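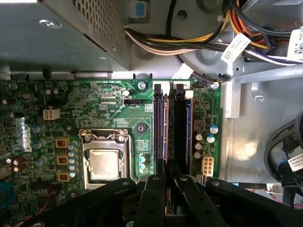 A processor in its socket on a green motherboard, inside an open metal chassis.

The Second Life of the Office Computer

When the Daltora school district replaced its desktop computers in July, the old machines were placed on pallets in a former bus garage. There were 300 of them. Under the district's previous policy, all would have been sold by weight to a scrap dealer. Under the current one, each is tested before any decision is made about its future.

The policy was drafted by Nelly Arboleda, the district's purchasing manager, after a review of disposal records found that equipment was being retired on a fixed schedule, whatever its condition. Of the first group tested, 123 machines required only a new drive and a fresh operating system. Another 99 were used for parts. The remainder went to a licensed recycler.

"The schedule told us when a warranty ended," Arboleda said. "We had been reading it as the date the computer stopped working."

Testing is carried out under contract by Tandden, a repair firm with a staff of 42. Its workshop manager, Gus Van Dusen, divides the work into stages. Data is erased first, and a certificate is issued for each drive. Memory is then checked overnight. Machines that pass are cleaned, fitted with new thermal paste and run under load for several hours.

Costs remain a matter of discussion. Labor is the largest item, and a machine that takes a full morning to diagnose may cost more to save than it is worth. Tandden therefore sets a time limit on each unit. Van Dusen described power supplies as the most common fault and missing screws as the most common annoyance.

Refurbished computers are lent to families through the public library. Cristian Ccori, who oversees the lending desk, reports that most borrowers are adults completing job applications or evening courses. Loans run for one school term and may be renewed twice. Chargers and keyboards are lent separately, an arrangement introduced after the first term.

Not every department has joined the plan. The district's finance office continues to destroy its equipment outright, citing the records held on it, and the athletic department has yet to submit an inventory.

A proposal to extend the policy to printers and classroom projectors was submitted on 2019-02-13. It is under review by the district's legal office, which has asked for revised wording on liability for lent equipment.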